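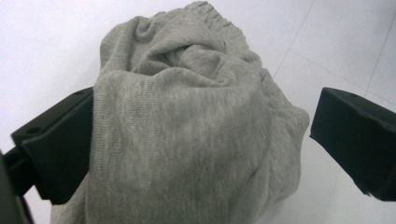 Figura 1. Pinza de mano con una prenda de punto gris, sobre suelo de baldosa blanca.

Proyecto Wandavberg: recogida de prendas con pinza
Informe de avance para la Fundación Rankin
Período: septiembre
Preparado por: Blair Morrison, equipo de Plulthorpe

1. Resumen

Durante este período el trabajo estuvo parado 3 días por un incidente de seguridad en la celda de Plulthorpe. Un dedo de la pinza cerró sin orden del operador y le pilló la mano a Archie Geddes. La lesión fue leve, un hematoma en el índice, y él volvió al trabajo el mismo día. El incidente está comunicado al servicio de prevención y lo explicamos a continuación con el detalle que pide el convenio.

2. Descripción del incidente

Ocurrió un sábado, a las 11:20, en una sesión de recogida de prendas de punto. La pinza estaba montada en el brazo y había cerrado sobre una manga. El tejido quedó enganchado en el dedo izquierdo y el dedo derecho no llegó al final de su recorrido. El programa Fastness interpretó esta situación como un agarre incompleto y pasó a espera. Archie puso el brazo en pausa desde la pantalla y metió la mano para soltar la tela. Al soltarse la tela, el controlador reconoció que el camino estaba libre y terminó el cierre pendiente.

La parada de emergencia no fue pulsada antes de entrar. El procedimiento escrito no lo exigía para "ajustes menores", y esta expresión no estaba definida en ninguna parte. Consideramos que el error es del procedimiento y no de la persona.

3. Causa

Encontramos dos causas. La primera es que la pausa detenía el brazo pero no cortaba la corriente del motor de la pinza. La segunda es que la orden de cierre quedaba guardada en memoria sin límite de tiempo. Reprodujimos el fallo en 14 de 40 ensayos, siempre con una prenda y sin nadie dentro de la celda.

4. Medidas tomadas

La pausa corta ahora también la alimentación de la pinza. La orden de cierre caduca a los 200 milisegundos si el dedo no avanza. El procedimiento nuevo obliga a pulsar la parada de emergencia antes de tocar cualquier prenda, y la frase sobre ajustes menores fue eliminada. Repetimos los 40 ensayos con la versión corregida y el cierre tardío no apareció.

5. Pendiente

Falta resolver el enganche mismo. Los tejidos de punto se doblan en la esquina del dedo y a veces quedan presos. Archie prepara un juego de dedos con el canto más redondo, pero la impresión lleva retraso por falta de material. Mientras tanto, las sesiones con el brazo se hacen solamente con dos personas presentes.

6. Efecto sobre el plan y el presupuesto

La entrega de la segunda serie de agarres se retrasa una semana. No pedimos fondos adicionales; los dedos nuevos se pagan con la partida de consumibles. Solicitamos a la Fundación que confirme por escrito la nueva fecha de entrega y que nos indique si desea recibir el registro completo de los ensayos.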